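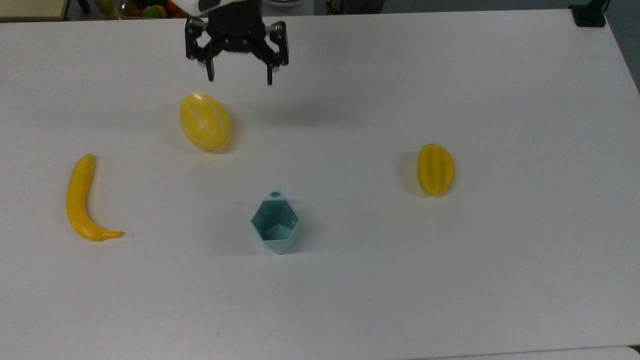 **Ticket 300 - Plestimora no imprime etiquetas**
Estado: abierto otra vez

**09:10** Éabha Horgan avisa de que la cola lleva casi 100 trabajos parados. Dice que no ha tocado nada, como siempre.

**09:40** Reinicio el servicio. Salen 30 etiquetas, todas en blanco. Un avance, supongo.

**10:15** Severyn Nechyporuk encuentra el controlador de Robles configurado en A3. Vuelto a cambiar.

**10:30** Imprime bien. Pendiente: quitar permisos a Éabha.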